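Publications > Working Papers > Section 3

Reading time: 2 min

3. Data and review procedure

The Kemham office keeps recordings of police interviews for its public defense cases. We drew 1583 files from closed cases and removed those under 2 minutes long. Each remaining file was transcribed with Trukum and checked by a reviewer with courtroom experience.

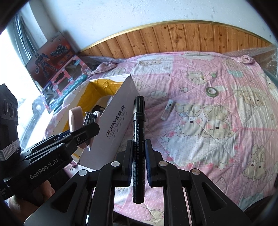
Figure 1.

Reviewers marked every point at which a person asked for a lawyer. Requests made in passing — "maybe I should talk to someone" — were coded apart from direct ones, following the scheme in Thygesen. A second reviewer coded 100 files without seeing the first set of marks. Where the two disagreed, the file went back to both, and more than 50 passages were settled this way. Unsettled passages were left out of the counts in Section 4.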